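Stoltar Shared Workrooms
Housekeeping and Workplace Safety Checklist: Tables, Seating and Floors
Building: Brasix, second level
Date of inspection: May 30, 2023
Inspected by: Ineke Vandenberghe
Accompanied by: Koen Dekker
Previous inspection: February

Ratings used on this form: S (satisfactory), A (action needed), N (not applicable at this visit). An item rated A must carry a comment and the name of the person responsible.

Section 1. Tabletops

1.1 Surfaces free of cracks, splinters and raised edges. S
Comment: Dark wooden table checked along the full edge by hand. Rounded corners in sound condition. Minor dulling of the finish at one long side, to be looked at again next time.

1.2 Tables stable when leaned on with both arms. S
Comment: Users regularly work standing and bent over the tabletop. Table was pressed at each corner and did not rock.

1.3 Only items in current use kept on the table. A
Comment: Cleaning cloth, sponge, markers and an artificial flower bouquet share the dark wooden table. The cloth and sponge belong in the cleaning caddy when a task is finished. The bouquet may stay but should be moved to a shelf during wiping. Responsible: Nathalie Maes.

1.4 Markers capped and stored so that they cannot roll. A
Comment: A marker on the floor is a slip hazard. The tray requested in February has not been supplied. Order placed again with Smits under reference 478. Responsible: Koen Dekker.

1.5 Glare at the work surface acceptable. A
Comment: Light reflects off the far half of the dark wooden table. Two users reported tired eyes after long sessions. Try turning the table a quarter before any blind is ordered. Responsible: Fenna Prins.

Section 2. Cleaning materials

2.1 Cloths and sponges rinsed, wrung out and hung to dry after use. A
Comment: Sponges have been put away folded inside cloths, where they stay damp. See also 1.3. Responsible: Nathalie Maes.

2.2 Separate colors kept for tables and for sinks. S
Comment: Light blue for tables. The notice by the cupboard is faded but can still be read.

2.3 Cleaning products labeled and closed. S
Comment: Fikuvel surface cleaner in original bottles. Safety sheet present in the binder, page 28.

Section 3. Seating

3.1 Office chairs in good repair, backs and casters secure. S
Comment: Black chairs tested for height adjustment and tilt. The mesh shows no tears. One caster squeaks; oiled during the visit.

3.2 Chairs pushed in or parked clear of walking routes when not in use. A
Comment: Chairs tend to collect beside the round cream table and narrow the way past it. Users to be reminded at the next floor meeting. Responsible: Fenna Prins.

Section 4. Floors and cables

4.1 Flooring level, dry and free of loose boards. S
Comment: Wood-patterned laminate in good order. Door strip refixed after the February inspection and still holding.

4.2 No cables across walking routes. A
Comment: A thin white cable crosses the open floor toward the dark wooden table. It is easily missed against the lighter stripes of the laminate. Reroute along the wall, or fit a floor cover if the length does not allow it. Until then the cable is to be unplugged and coiled at the end of each day. Responsible: Koen Dekker.

4.3 Cables under tables clear of feet and knees. A
Comment: Dark cable beneath the table edge to be clipped up. Clips are in the Brasix store, bin 39. Responsible: Koen Dekker.

Section 5. Personal items

5.1 Bracelets and wristbands considered where hands work close to fittings or table edges. N
Comment: No rule applies to table work on this floor. The inspector asks that the point be settled in the next revision of this form.

Section 6. Follow-up

Items 4.2 and 4.3 take priority and are to be closed before the remaining actions. Responsible persons enter the date of completion on the copy kept at the front desk. Items still open at the next visit will be passed to building management.

Remarks from users of the floor may be added after the inspector's entries and will be kept with the form. 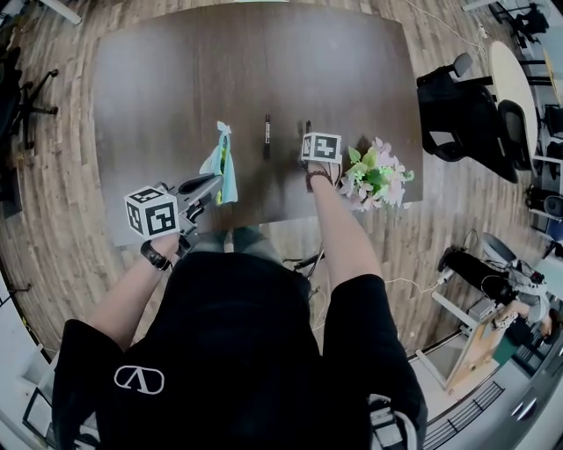 Anel Mathebula: Regarding 4.2, I would ask for the floor cover straight away. We unplugged and coiled the cable every evening in February as well, and by mid-morning it was back across the same stretch. The wall route needs a longer cable than the one we have. On 1.3, could the caddy be kept on our side of the room? It is currently behind the cupboard door, and people leave the cloth on the table to save themselves the walk.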